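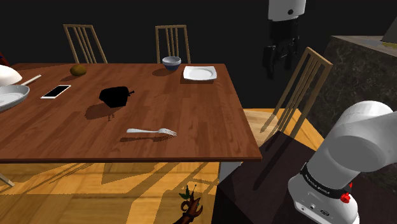 Flevham Film Reader is looking for chapter writers for its next volume, and we need them fairly soon. The book is on rooms in film. Kitchens, motel rooms, waiting rooms, the back office where the bad phone call gets taken. What a room knows about the people in it, if you like that way of putting it (one of our editors does, the other doesn't). It could be as small as a wooden table with slatted chairs and blackness behind it, and a chapter on why a director would light a family dinner that way and let the walls go. Or it could be a whole house. We want essays that look hard at one or two films and have an idea in them. Philosophy people, film people, people who are both or neither, all fine.

Posted 08/02/2023. Proposals close at the end of March. No extensions this time, sorry, the last volume ran very late and the printer was not happy with us.

What we still need

The first part of the book is mostly spoken for. Gaps are in parts two and three. Especially wanted:

Sound in closed rooms. Hums, neighbors, a radio in the next apartment.
Rooms that are only talked about and never shown.
Animated and computer-made interiors. Does a room that was never built count as a place? We have had no proposals at all on this and would love two.
Silent film. Anything.
Horror, but please read the note below first.

Note on horror: we already have a haunted house chapter. And a hotel chapter. A basement would be great.

Not wanted: plot summaries, star biographies, lists of the best anything. Also no chapters cut straight out of a dissertation with the footnotes still numbered from 391. It happened. Rework it first, then send it.

Who can apply

Anyone. You don't need a degree or a university job. Grad students welcome, so are teachers, projectionists, critics, set builders. If you have worked on sets and have never written an essay this long, get in touch anyway and we'll talk it through. First-time writers get paired with an editor from the outline stage on.

You do need to be able to see the films more than once. We can't supply copies. For older titles the Iltero viewing room has two desks, book ahead, they fill up.

What to send

A proposal of 300 words, plus a paragraph on you, up to 600 words in total for the whole thing. Name the film or films. Tell us the claim you're making, even if its going to change. One writing sample, any length, any subject, published or not. Put it all in a single file please. Last time we had people sending five attachments and a link that had expired.

No stills at this stage. If your chapter gets in we'll talk about images then. Writers clear their own permissions but we have a form letter that helps, and a small pot of money for fees. Small.

Pay and terms

Flat fee per chapter, paid on publication. Amount is in the contract draft, which we'll send to anyone who asks, before you propose if you'd like to see it. You keep copyright. You also get 3 copies of the paperback and the writer discount on everything else in the series.

Full chapters are due in the fall. Two rounds of edits, possibly a third if the reader reports disagree with eachother. Publisher is De Graaf, same as the earlier volumes, same format.

The weekend workshop

Writers who are accepted are invited to a two-day workshop at the Baruvo, upstairs, in early summer. Drafts get passed around beforehand, everybody reads everybody. Not required but the chapters do come out better and the volume hangs together more. Travel help for people without an employer paying. Lunch both days. Evening screening on the first night, title to be decided, suggestions welcome as long as it has a room in it.

Can't travel? Tell us in the proposal and we'll set up a call-in session instead. Won't count against you.

How we choose

Both editors read everything. Then one outside reader looks at the short list. You'll hear either way, and if it's a no we try to write a line or two about why. Please don't write to ask for a decision before the reading is done, it slows the reading.

Co-written chapters okay. One fee though, split however you want. One proposal per person. Translations okay too if the essay hasn't been out in English.

Questions go to the series desk, the address is at the bottom. Put ROOMS in the subject line or it'll land with the subscriptions mail.

Recent calls and notices
Reviewers wanted: new books on documentary
Copy editor, part time, Film Reader series
Weather on Screen: table of contents
Call closed: The Long Take
Index and corrections to earlier volumes

Contact the series desk | Copyright Flevham Film Reader | Back to top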